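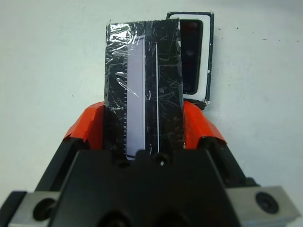 So Zurnell says its new refill plan will save the average home 400 bucks a year. I read the fine print over coffee. I have doubts.

The number comes from a survey of 504 customers. All of them had already signed up. Who did they think was going to complain?

Also, shipping isn't in the math. To Bondevley it's 13 dollars a box.

I asked support about that in December. Still waiting. I'll keep buying mine at the hardware store.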